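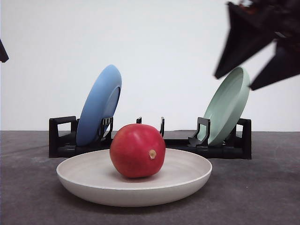 Home | Notebook | Parts shelf | Towing log | Contact

February 4, 2018

Pemholm fuel claim, second go. The brochure says the ute gets better mileage unladen with the tonneau on than off. I didn't believe it last time and I'm not sure I believe it now.

Ran the Truncombe loop twice this morning, cover on, then twice with it off. Same servo, same pump, filled to first click. Tyres set to 40 psi cold, all four, which is higher than the door sticker but matches what we did before. Windows up, air con off.

Cover on came out a hair better. The trouble is the wind dropped between the two lots of runs, and I reckon that would do it without any help from a bit of vinyl. Should have alternated. Next time on, off, on, off, and write down the wind.

Trip computer flatters the thing by a fair margin compared with the pump. It did that on the old Preda as well. Don't use the dash number for anything, please, even if it agrees with you.

Odometer at the start was 1,171, so the engine is still tight. Another reason not to get excited. Would like to redo the lot in March once it has some real distance on it.

Towing: hitched the small trailer with 40 kg of sandbags over the axle, mainly to check the wiring. Left indicator flashing fast. Cleaned the plug, still fast. Swapped to the Tonico adaptor and it went back to normal, so the factory socket is suspect and the trailer is probably fine. Haven't pulled the socket yet. The dealer will say it's the trailer.

The auto hunts between gears on the long hill past the quarry. Sales sheet calls the gearbox "adaptive". Adapting to what, I couldn't say. Holding it manually one gear down was smoother and the revs weren't bad.

Payload figure on the sheet doesn't mention whether the driver is included. Rang and got 2 different answers from the same dealership. Leaving that column blank until someone shows me the compliance plate wording.

To do: torque the towball, check the tailgate seal (dust inside again), find the other tyre gauge. The one in the glovebox reads low, I think, or the good one reads high.

Recent entries
Preda clutch, what was left of it
Roof rack noise at highway speed
Tonico adaptor pinout
Brake pads, cheap against dear

Contact the workshop | Back to top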